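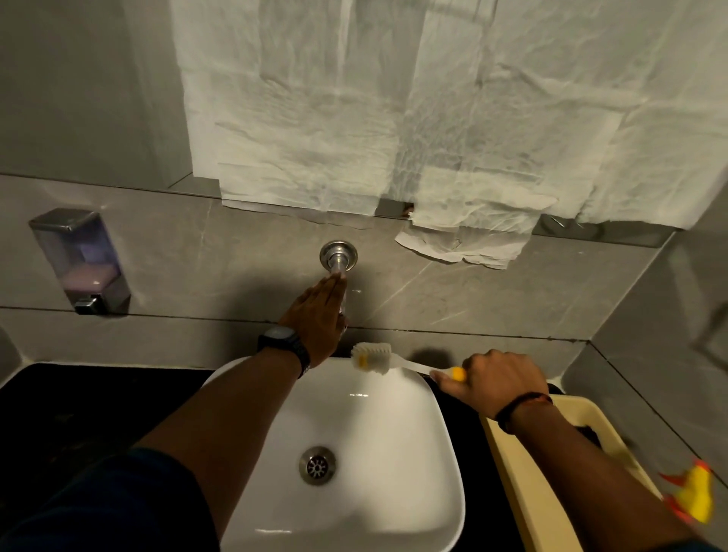

Do you need to know how to code to join Kamlow Robotics Club?

Most of our members had never written a line of code when they came to their first meeting. We start everyone off with the everyday job the robot is supposed to learn, and the programming comes later, usually with a more experienced student sitting next to you.

About the club

Kamlow is a student robotics club for grades 8 through 12. Gwawr Trevor started it with one borrowed classroom and a cart of secondhand motors, and we now have 28 members and a room we get to keep our stuff in (this was a very big day for us!). We meet after school until 6:30, and a little later in the month before a competition.

Our big project is called Zostum. The goal is a robot helper that can do small cleaning jobs, starting with a bathroom sink – wiping the rim, scrubbing the bowl, getting in around the drain, and putting the brush back in its caddy. It sounds simple until you try to write down every single thing your hands do.

So that's where we begin. Students clean a sink themselves and record it from head height, so we get the hands, the brush and the basin all from the point of view the robot will have. Then we go through the clips together and mark where each step starts and stops. Our library has 166 clips in it so far. Effie Ogilvie runs the labeling group, and she is wonderful at getting people to agree on when "reaching" becomes "scrubbing," a debate that once took up a whole afternoon.
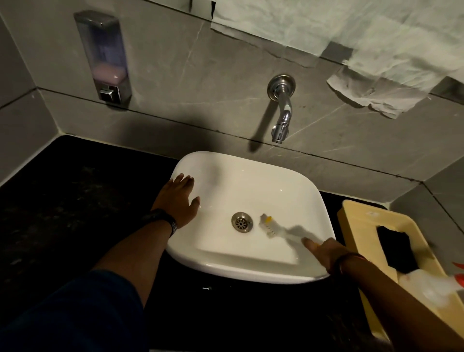
The drain has turned out to be everybody's favorite problem. A flat surface is pretty friendly to a robot arm, but a curved bowl with a metal grate in the middle asks for a lot of small wrist movements, and shiny ceramic can confuse the vision software. Hòa Khương's group is working on that part with Idix, our tabletop arm, and they'd love some company.

What a season looks like

August is for building and repairs. Fall is for recording and labeling, winter is mostly code, and in spring we take the robot to the Parry Challenge, where teams get 60 seconds per task. Last year we scored 157 points and came home with a long list of things to fix, which we taped to the door and have been crossing off ever since.

Who to talk to

Myfanwy James coaches the software side and Berwyn Ellis looks after the workshop, tools and safety training. Either of them can show you around. Come by any time after 3:45, wear closed-toe shoes, and bring a snack if you plan to stay till the end.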